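Prukside Craft and Kitchen Rooms
Opening inspection checklist, with comments
Date: 27/08/2024
Inspected by: Chia-jung Lai
Accompanied by: Tài Văn
Marks used: OK, FIX (repair before next booking), WATCH (look again at next visit)

1. Entrance and exits

1.1 Front door opens fully and closes on its own. OK
1.2 Rear exit clear inside and outside. FIX
Comment: Inside was clear. Outside, a Dikano delivery pallet was leaning on the wall and the door touched it when opened all the way. Tài moved it during the visit. Deliveries need to go to the side gate from now on, and a sign has been asked for.
1.3 Exit signs lit. OK
1.4 Exit route at least 1000 mm wide along its whole length. OK
Comment: Measured at the coat hooks, the narrowest point. It passes with empty hooks. With winter coats on them it may not, so this gets measured again in February.
1.5 Floor mats flat and not curling. WATCH
Comment: The mat by the sink corridor has one corner starting to lift. Taped down for now.

2. Fire safety

2.1 Extinguishers present, pins in place, gauge in the green. OK
2.2 Fire blanket by the stove. OK
Comment: The pull tabs were tucked up behind the case. Pulled down so they can be reached.
2.3 Smoke alarm test. OK
2.4 Evacuation plan posted and current. FIX
Comment: The plan still shows the old storeroom door, which was bricked up when Oprea did the wall. Chia-jung to redraw and post a new one.
2.5 Nothing stored within 300 mm of the electric heater. OK

3. Tables and work surfaces

3.1 Tables stable, no rocking. WATCH
Comment: The table nearest the window rocks slightly if you lean on the far side. Foot adjusted, seems better.
3.2 Tops free of cracks and lifting edges. OK
3.3 Tops wiped down with food-safe cleaner before and after each booking. OK
Comment: The log sheet was signed for every booking this month. The new Jusomance spray is fine, but the bottle needs its full label. Someone had decanted it into a plain bottle with "spray" written on it. Thrown out.
3.4 Food kept apart from craft supplies. WATCH

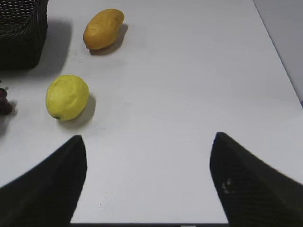 3.5 Knives counted in and out. OK
Comment: The count matched the sheet. The block is kept in the locked drawer and the key is with whoever signs for the room.
3.6 Cutting boards sorted by color and not deeply scored. FIX
Comment: The green board is badly scored and should be replaced. The rest can stay in use.

4. Electrical

4.1 Outlets undamaged, covers tight. OK
4.2 No extension cord plugged into another extension cord. FIX
Comment: Found this again behind the glue gun station. Both cords taken away. If that station stays where it is, it needs an outlet put in. Quote to be requested — this has been on the list since February.
4.3 Portable appliances tested and tagged. WATCH
Comment: The kettle tag is readable but the sticker is peeling. The hot plate was not in the room and could not be checked.
4.4 Ground fault outlets by the sink trip when tested. OK
Comment: Both tripped and reset.

5. Small parts and craft storage

5.1 Beads, buttons and pins stored above child height when under-fives are booked in. FIX
Comment: The rule is posted but the shelf is too full to follow it, so things end up lower down. Clear the top shelf of old paper stock first.
5.2 Strung beads checked for worn thread. WATCH
Comment: Run each strand through your fingers and look at the knots. Anything frayed gets cut up and the beads go back in a lidded tub. A broken strand on this floor is a slip hazard as well as a choking one. 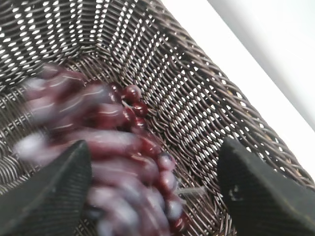
Item 5.2: dark red beads in a woven basket.

5.3 Baskets free of loose ends and splinters. OK
Comment: Trim any loose ends with side cutters. Do not pull them.
5.4 Scissors stored closed, points down. OK
5.5 Glues and solvents in the metal cabinet, cabinet locked. OK

6. First aid and welfare

6.1 Kit complete and in date. FIX
Comment: The eye wash has expired and the blue plasters are nearly gone. On order.
6.2 Accident book present. OK
Comment: 2 entries since the last visit, both minor burns from the glue guns. Finger guards are available and should be handed out with the guns.
6.3 Hot water at the hand basin reaches temperature within 30 seconds. OK
6.4 Soap and paper towels stocked. OK
6.5 Allergen notice displayed for food bookings. OK

Follow-up

Tài Văn: side gate sign, green board, first aid order, clearing the top shelf.
Chia-jung Lai: evacuation plan, outlet quote, finding the hot plate.
FIX items to be signed off before the room is booked again. WATCH items carry over to the next sheet.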